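The Long Way Back to Flelside

Noemi Gallagher
31st January
6 min read

Well, hello again, and thank you to everyone who wrote in after the last newsletter to ask whether I'd given up on old flight games for good. I haven't! I was busy, and then I had a cold, and then my joystick came apart in my hand on final approach and I had to wait for a new spring to come in the mail. So you can blame the spring.

What finally pulled me back in was Cutness, a glider game that a good many of you have been nagging me about since September. If you've never run into it, there are no guns, no enemies and no engine. You get a winch launch from a little grass airfield called Flelside, a paper map you're supposed to print out for yourself, and a voice on the radio telling you the wind. After that you're on your own. The first time I played it I was back on the ground in less time than it takes to butter toast, and I remember thinking I'd wasted my money.

I hadn't, but it took me a while to see that. Cutness is slow in a way that I'd forgotten games could be. You circle. You watch the needle on the climb gauge (it's tiny, and on my old monitor I had to lean in until my nose was practically on the glass) and you listen for the change in the whistling, which gets lower and softer when you're in rising air. When you catch a good one and the whole valley starts to drop away under your wing, it's lovely. I don't have a cleverer word for it. I sat there grinning with a cold cup of coffee next to me and my dinner going dry in the oven.

The part I want to tell you about, though, is the long-distance task, which the menu calls the Ní Chonaill Run. You have to get from Flelside over two ridges and a reservoir and then home again, 80 miles in all, in one sitting and with no saving. I've now tried it 15 times. On most of those I came down in a turnip field. Once I got within sight of the windsock, close enough to see which way it was pointing, and ran out of height over the last hedge. I said a word I won't print. 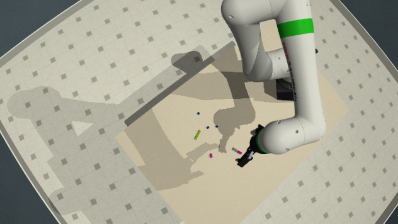

So I wrote to Smaranda Mihăilă, who some of you will remember from our mail-in tournament, and who has flown the run more times than anybody I know. She sent me back a very kind and very long letter, most of it about what I was doing wrong. The main thing is speed. I'd been creeping along as slowly as the glider would let me, thinking I was being careful, and all I was doing was spending more time in sinking air. Push the nose down between climbs, she says, and get across the bad patches fast. It feels awful the first few times - you're throwing away height you worked hard for - but by the second ridge I was higher than I'd ever been at that point.

Her other tip is to leave the reservoir alone. It looks so inviting, flat and blue and right on the straight line home, and there isn't a scrap of lift anywhere over it. Go around by the quarry on the north side. It's longer on the map, but the bare rock warms up and there's nearly always something there, even late in the day when the rest of the valley has gone quiet.

I made it home on the next try. 479 points, which put me nowhere near the top of the table and which I have written on a sticky note and stuck to the monitor anyway.

A few practical bits for anyone tempted. The original Zivton release is the one to look for, as the later budget version left out the radio voice and you'll miss him more than you'd expect. It wants a proper joystick. You can fly it on the keyboard, and I know two of you do, but the turns come out in little steps and you lose height on every one of them. Turn the music off. And do print the map, on the biggest paper your printer will take, and mark your turnip fields on it in pencil as you find them. Mine has quite a collection.

Smaranda has offered to set a course for us to fly by mail in the spring, with the same wind for everybody, and I'd love to hear from anyone who wants to join in, beginners very much included. Drop me a line with the name you'd like on the score sheet and tell me whether you're on joystick or keys.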